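4.2 The breakfast table tasks

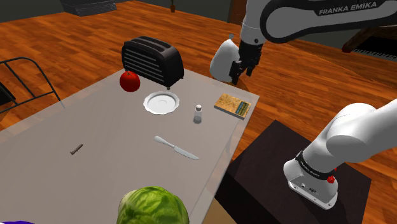 Figure 2. A starting layout from the breakfast table set, rendered in simulation.

On reading an early draft of this section, Siebe Bakker objected that clearing a table is a chore only if somebody has to live with the result, and that a simulated kitchen lets us off far too easily, because a plate that ends up on the floor costs us a reset and a plate on the floor at home costs us a plate. We have kept the objection in mind throughout, and it shaped the way we score the tasks below.

The question we started from is a plain one: can a single arm, given an instruction in everyday words, do the small jobs that a person does before and after breakfast without thinking much about them? Earlier work at Morkalberg looked at bin picking and at loading trays, where the objects are known in advance and mostly alike. A home is less kind. The table in Figure 2 holds a toaster, a plate, a knife and a cabbage, among other things, and each of them asks for a different sort of grasp. The knife lies flat and offers very little to get hold of. The cabbage is large and round, and a grasp that is a little off center tends to push it away. The plate can really only be taken by its rim, and then it has to be kept level.

We wrote 6 instructions for the set, ranging from very simple ones ("put the red fruit on the plate") to ones that need some judgment ("make room for a second person"). The last kind gave us the most trouble, and also, we must admit, the most pleasure in the watching. There is no single right answer to it, and two people asked to do it will leave the table in two different states. We settled on a rule suggested by Milan Goossens – a run counts as good if a second plate can be set down without touching anything – and we applied it the same way to every method.

In all we ran 3364 trials, with the positions of the objects varied from one to the next. The planner we call Jomel was given the object models. The learned policy, Verhoeven, was given only camera views and the instruction. Each was allowed 5 attempts at a grasp before the trial was stopped, and anything dropped over the edge of the table ended the trial at once, which is our answer, or at least half an answer, to the objection above.

Neither method is ready to be left alone with the dishes. Jomel was dependable with the fruit and slow with nearly everything else, often spending longer on choosing a path than a person would spend on the whole job. Verhoeven moved with more ease, but it was careless near the edges, and it had a habit of nudging one object aside while reaching for another. In a factory cell that nudge would be a fault. On a breakfast table it is sometimes what a person would do too, and we did not count it against the policy unless something fell. We return to the matter of edges in Section 5, where the same instructions are tried on the real table in the Jallville kitchen.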